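Stop Shopping for Grippers by Grip Force

I have a small confession about spec sheets: I love them. Give me a table with payload and stroke and repeatability and I'm happy for an evening. So it took me way too long to admit that for cloth, the tables I was reading had almost nothing to do with whether I'd like the gripper.

Some background. Since November I've been swapping fingers, wrist cameras and controllers on a two-arm setup and making it handle clothes. Shirts, shorts, towels, a fitted sheet one time (never again). I keep a log, and as of this morning it has 3,426 grasp attempts in it. Most of those are boring. A good chunk are failures, and the failures are where my opinion comes from.

My opinion is that people pick the gripper first and the camera last, and for soft stuff that's backwards.

Take the Fedau fingers I started with. Wide rubber pads, tons of squeeze, lovely machining. On a box they're great! On a T-shirt they grab whatever is between them, which might be one layer, or two layers, or two layers plus a pinch of the table cover. More force makes this worse. I ran 200 grasps with them at the full setting and then the same 200 at the lowest, and the low setting won by a mile on getting a single layer. Nobody at a trade booth is going to lead with that, I guess.

Then I tried the Ninum set, which is thin and a bit flexy, and I was sure I'd hate it. The tips bend if you push down too hard. But a thin tip can get under a hem, and a hem is the handle of a shirt as far as I'm concerned. If you can pinch a hem you can do nearly anything. I had 154 clean hem picks before I had to put new tips on, and I'd take that trade all day long.

Now the camera part, where I get grumpy. For weeks I was running with only the overhead view, and it felt like plenty. You see the whole garment, you see both arms, you can plan. What you don't see is the last little bit of the approach, when the fingers themselves are in the way. I blamed the fingers for a whole pile of misses that were really just me aiming blind. Once I added a wrist camera, the same fingers on the same shirts got a lot better and I hadn't touched the hardware at the tip at all.

The two views do such different jobs that I've stopped thinking of one as the backup. A jersey and shorts make a nice test pair, with all that trim and lettering to aim by.
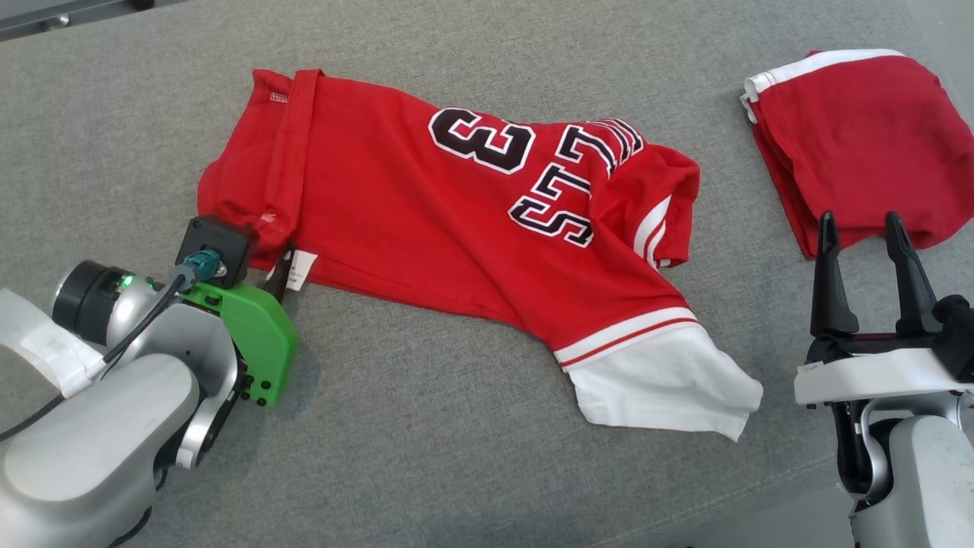
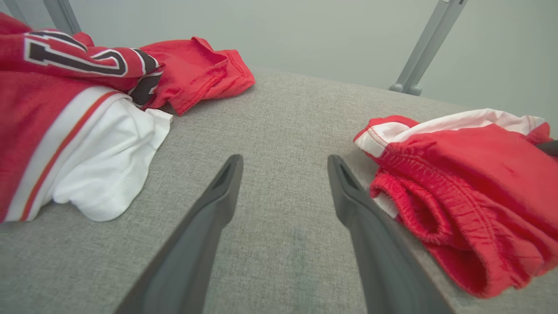 What I'd buy first, if I were starting over

A decent wrist camera. Then a controller that lets you change closing speed in the middle of a grasp, and here I'll put in a word for the Nakpan box, ugly menus and all. It takes 11 button presses to get to the speed curve, and I've made every one of them while muttering. But slow for the last bit of travel is worth more to me than any amount of extra force, and the Gemgate controller I had before couldn't do it without a full stop in between.

Fingers come after that, and I'd buy cheap ones, several shapes, and plan on wrecking them.

I know there are folks who'll say suction or needle grippers make this whole argument silly. Maybe so for flat panels in a factory. I've only tried suction on knits and it mostly made a sad whistling noise. If you've got it working on a loose pile of laundry, please write to me, I'd love to see your log.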